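Fire Cover and Turnout Times in the Trudbridge District

Ailbhe Moynihan
Final report, submitted 28 April 2018

1. Background

Trudbridge district is covered by three fire stations. Cendport is crewed day and night. Mateos and Astwood are on-call stations, where firefighters leave home or work when an alert is sent. The time from alert to the first appliance leaving the station is called the turnout time. It is recorded separately from the travel time, and the two are often confused in public reports.

The aim of this project was to find out how much of the difference in attendance between the stations comes from turnout and how much from distance.

2. Data

The brigade's incident log for October was supplied as a spreadsheet. It held 329 entries for the district. Duplicate entries, calls cancelled before turnout and calls handed to a neighbouring brigade were removed first. Entries with a missing departure time were kept for the count of calls but left out of the timings.

Call types were reduced to fires, false alarms, road traffic collisions and other special services. The log uses free text for the last group, so these were sorted by hand. A second pass was made a week later and any entry sorted differently was checked against the original wording.

3. Method

Turnout time was taken as departure minus alert, in whole seconds. The median was used instead of the mean, as a few very long values at Astwood pulled the mean upwards. Travel time was compared with the shortest road route from the station to the incident address. No allowance was made for traffic.

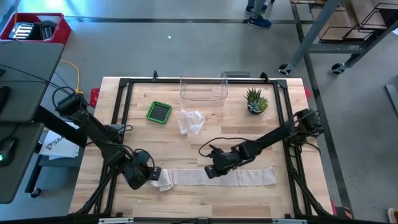
Figure 1. Worktable with two frame-mounted arms and a cloth towel.

4. Results

Cendport had the shortest median turnout, at under 2 minutes for all call types. Mateos and Astwood were slower, as expected for on-call crews. The median at Astwood rose to 7 minutes on weekday mornings – the period when most of its firefighters are at work outside the town.

Travel times per kilometre were similar at all three stations. The gap in attendance was therefore mostly a matter of turnout. False alarms from automatic systems made up the largest group of calls at Cendport but not at the other two stations.

5. Limitations

One month is a short period, and October includes the run-up to bonfire season. Departure times are entered by a button in the cab, and late presses cannot be told apart from late departures. The route distances also ignore a weight limit on the river bridge at Mateos – appliances may have gone the longer way round.

6. Further work

The same method should be run on a full year of entries. Crew availability records for Astwood were requested but arrived too late to be included.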